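Vandgate Regional Dispatch

Vandgate Regional Dispatch is the public safety answering point for the towns of Vandgate and Dratham. It takes emergency calls for police, fire and ambulance crews and is staffed at all hours.

History

The center opened in September, when two town dispatch desks were merged. Nadiia Stelmakh was named its first director. Dratham's volunteer fire company kept its own radio channel — a condition of the merger agreement.

Operations

Calls are sorted by medical, fire or police need before a unit is assigned. The center has 23 dispatchers and covers 1208 street miles. 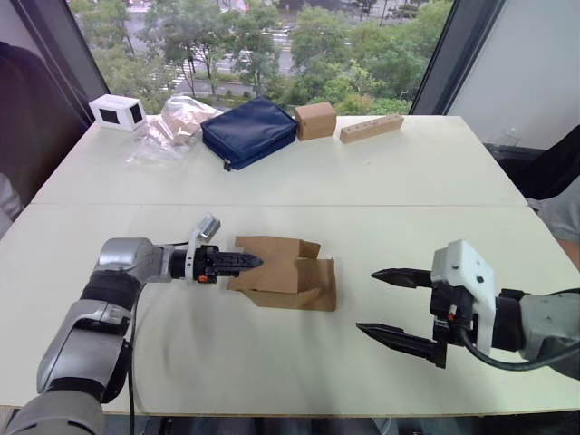
See also

Tkachuk County Fire District
Emergency medical dispatch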